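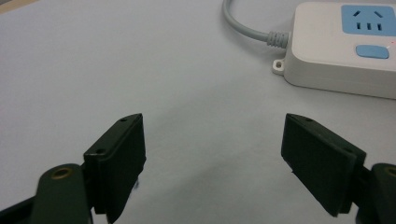 A pale tabletop, with soft light on one side and a faint gray shadow in the middle.

Why Isn't a White Table Really White?
by Leonilde Carrilho

If I asked you to paint a white table, you would probably leave the paper blank and tell me you were finished, and I would understand completely, because I did the same thing when I was little! But look again at the tabletop in the picture. Up toward the top left it gets brighter, and lower down in the middle it slips into gray. Your brain knows it is one plain table, so it tidies all those grays away before you even notice them.

So where does the gray come from? Light travels in straight lines. When something gets in its way, less light reaches the table behind it, and we call that darker patch a shadow. Some shadows have sharp edges, like yours on the sidewalk on a sunny day. Others are soft and blurry, and you get those when the light comes from a big wide place, such as a window or a cloudy sky (clouds are wonderful at spreading light out).

There is something else going on, too. A shiny table bounces light like a mirror, so you see bright spots on it. A dull, smooth table, which grown-ups call "matte," scatters the light in every direction, and the brightness fades gently from one part to the next.

Computers give each gray a number. Many of them use 256 steps, starting at 0 for black and going all the way up to 255 for white. A gray with the number 200 is quite light, the sort you might find on an eggshell.

Try it yourself! You will need a sheet of white paper, a lamp and 2 wooden blocks. Stand the blocks on the paper with a space between them, switch on the lamp, and move it slowly closer and then farther away. Watch the edges of the shadows as you go, and draw the one you like best with a soft pencil.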